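To: Addale Student Robotics list
Subject: Re: Bin-picking entry, equipment and object set

Members of the Clundanent team wrote:
> Please confirm whether the object set from December remains in force.
> We also ask how many attempts each team is allowed.

The December set remains in force for the April 2023 round. Each team is allowed 3 attempts per object. Teams may choose their own order of picking, but the bin must be clamped to the table before a run begins.

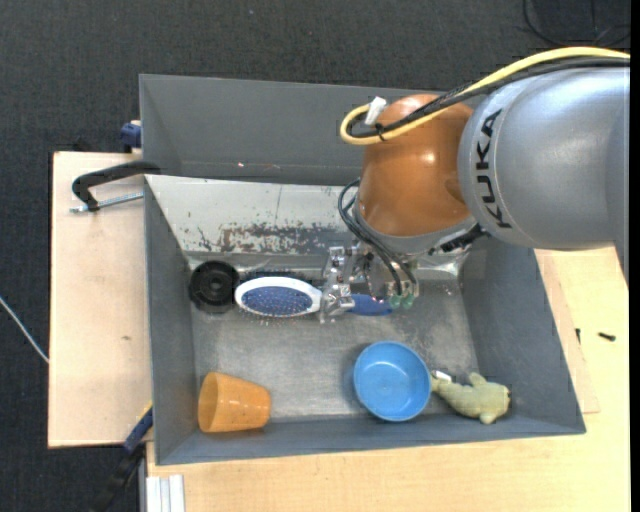 KUKA arm and gripper over the bin, with hairbrush, cup, bowl and plush toy.

Run logs should be sent to the Somboon lab in one file per attempt. The Bomau team has already filed 273 logs, and its format may be used as a model. Requests for replacement objects must reach this list before the practice session.

Competition Office
Addale Student Robotics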